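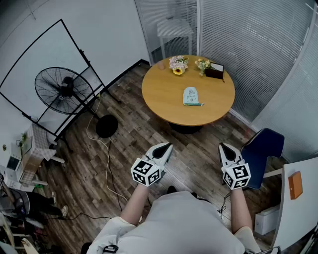
Ülle Laur says the Murnimen bridge closure was never about the bridge, and I'm halfway to agreeing with her. The work notice ran out in December. The cones did not.

Posted by skatlow_lifer
Which notice? There were 3 of them. The one taped to the bus shelter said "lane reduction," the one on the city site said "full closure," and the one I got in the mail was for a different bridge.

Posted by ulle_laur
The one on the city site. They shut the Murnimen ramp the same week the Dirora toll road opened. You used to cross for free. Now you sit behind a flashing arrow and think about how nice it would be to pay four bucks. I'm only saying that if I wanted people on my toll road, this is how I'd do it.

Posted by gravelbed
Or the bridge is old and the deck has holes in it. I drive a delivery van over what's left of that ramp and I have lost a hubcap to it. The hubcap was not in on the plan.

Posted by ulle_laur
Holes that were fine for years and got serious the week the toll road opened. Sure.

Posted by gravelbed
They weren't fine for years. Go back and read this forum. Half of it is people complaining about the holes, and a good share of that is you.
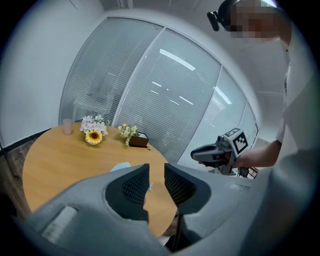

Marleny Lozano
Thread starter, Skatlow Roads & Transit board

OK, I went to the public works counter on 14th January and asked. The man there was polite and gave me a printout. The contract for the ramp allows 253 working days. Working days! I had been counting like a normal person. Rain doesn't count, holidays don't count, and neither does any day the crew is "reassigned," a word that shows up on page 4 without a definition.

So I'm less sure than I was. It could be a scheme, or it could be a contract written by someone who hates calendars. I asked who decides on the reassigning and he said "the district." I asked which district and he went to look for a folder.

Posted by skatlow_lifer
Did he come back?

Posted by Marleny Lozano
With a different folder.

Posted by yupanqui_st
Meanwhile every car that used the ramp is now on Yupanqui Street. I don't much care whether it's on purpose. The light at the school is still timed for the old traffic, so it lets four cars through and then takes a nap. Fixing that would take one person with a laptop. I've called 312 to report it and got told signals are a county matter.

Posted by gravelbed
311. You've been calling 312.

Posted by yupanqui_st
Well, whoever it is has been very nice about it.

Posted by ulle_laur
And the county says signals are a city matter, before you try them. I have that in an email. I'm not calling it proof, but I did print it.

Posted by gravelbed
I'll give you the signal. Still no on the toll road.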